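Visit Report: Open Day at the Prunton Radio Observatory

Nov 20, 2018
|
3 minutes
Home »Astronomy »Visit Reports »Prunton

The Prunton site opens to the public once a year, in November. Entry is by timed group, and phones have to be switched off at the gate. Our group had 17 people and was taken first to the main dish, then to the receiver lab, then to the control building.

The dish is a fully steerable paraboloid on an azimuth track. It is used mainly for the 21 cm hydrogen line and for pulsar timing. Slewing was shown at low speed only, as wind was close to the limit. The surface panels were realigned last year, and the guide gave the improvement in gain at short wavelengths as small but measurable.

The receiver lab was the best part of the visit. A Cisen front end was open on the bench with its first amplifier stage exposed. In service the stage is cooled to 17 K, and a full cooldown takes six hours. The Heiskanen backend next door splits the band into 800 channels - fewer than I had expected, but enough for the galactic survey it was bought for.

That survey, Flarotora, has 134 fields on its list. Progress is shown on a wall chart in the control building. Fields near the galactic center are observed in summer, so most of what was left on the chart was at high declination. Raw data can be requested by outside users after a holding period. The format is documented, but the calibration tables are kept in a separate archive and need a second request.

Questions at the end were mostly on interference. The site logs satellite passes and flags the affected channels before averaging. Parking is on grass and was soft by noon. The last group goes in at three. 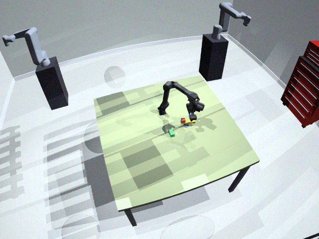 Simulated robot arm on a table with small colored blocks.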